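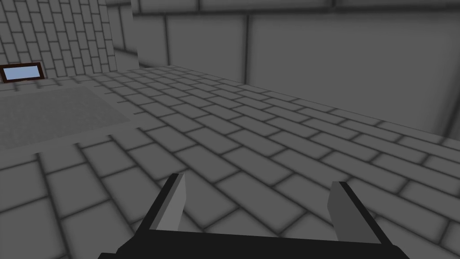 Wrist cam view in sim, comparing two parallel grippers
Forum: Manipulation and End Effectors
14 replies, 2033 views

gumleaf_dan
Posted Aug 18, 2020

I'm trying to settle on a gripper before I spend any money, so I've been running both candidates in simulation with the camera behind the fingers. The one at the top is the Staltlow with the blade fingers, fully open. The other is the Silell, which has a shorter stroke and fatter pads. Same arm, same controller, same grey room.

So far I've done 300 grasps with each on a set of blocks and cylinders. Staltlow dropped 14, Silell dropped 31. Most of the Silell misses were on the wider blocks, where it only just clears the sides.

My question is about the camera more than the grippers. With the Staltlow the fingers stay in view the whole time and I can't decide if that's a good thing. Does anyone run theirs this way on real hardware?

torque_wrench
I do. Fingers in view is what you want. If the policy or the operator can see both tips, closing on something off-centre is much easier. My old mount looked past the fingers and I spent weeks chasing an offset that would have been obvious with the tips showing.

marnie.k
Disagree a bit. The black base takes up the bottom of your picture and tells you nothing. I'd tilt the camera up a few degrees and lose most of it. You'd still have both fingers and you'd get more floor out past the tips.

gumleaf_dan
I tried tilting. It gains some floor but then the last bit of the approach gets worse, because the object slides down out of view just before contact. Might be my lens setting. I'm at a fairly wide field of view already.

S. Pillay
What are you using for textures? That brick is on the floor and the wall in the same grey, and the big panels at the back have the same soft seams. If you're estimating depth or doing any kind of feature matching off this camera, repeated brick is about the worst thing you can give it. Every corner looks like its neighbour.

gumleaf_dan
It's the default room that came with the Nkosi scene pack. I hadn't thought about the matching. The grasping runs use known object poses so it shouldn't touch those numbers, but I was going to try visual servoing next.

S. Pillay
Then change it before you start. Plain colours with a bit of noise, or random textures swapped each episode. At the moment the only thing with any colour in it is that small blue panel with the brown border down by the wall. A network will happily learn to navigate off that and fall over when it's gone.
--
Sibusiso Pillay

torque_wrench
Or leave it in as a landmark.

S. Pillay
He won't have one on his bench.

marnie.k
Back to the grippers. Did you set the same friction on both? Light grey faces on thin plates, I assume that's bare metal on the model. The Silell pads are rubber on the real thing. If both are on the default value the comparison isn't fair to the Silell.

gumleaf_dan
Both at default. Fair point. I'll redo it with the pads set higher.

oldmate_servo
You're also comparing contact patches the solver doesn't handle well. Thin fingers in sim tend to look better than they are. I had a blade type that was brilliant in simulation and on the bench it rolled every cylinder I gave it. Cheap fix was gluing on some neoprene. I wouldn't buy on the strength of those numbers.

torque_wrench
Depends on the engine. Mine matched the bench well enough once I dropped the time step. What are you running the controller at?

gumleaf_dan
170 Hz for the arm, and the gripper gets a position target every tenth step. No force limit on the close yet.

oldmate_servo
There's your other problem. With no force limit the fingers will just crush into the object and the solver holds it there. Put the limit in from the data sheet for each one and run it again. Lidgate have a decent write-up on setting this for parallel jaws, look under their controller notes.

gumleaf_dan
Righto. Plan is:
– friction set separately for each finger material
– force limits from the data sheets
– random textures on floor and walls
– 3000 grasps each this time, overnight

The camera stays where it is for now so I'm only changing the gripper side. I'll do the tilt as its own run after.

marnie.k
Do the tilt with a narrower lens as well. I still think you're wasting the bottom strip.

torque_wrench
And I still think she's wrong, but post both.

gumleaf_dan
Will do. Silell first, as that's the one likely to move.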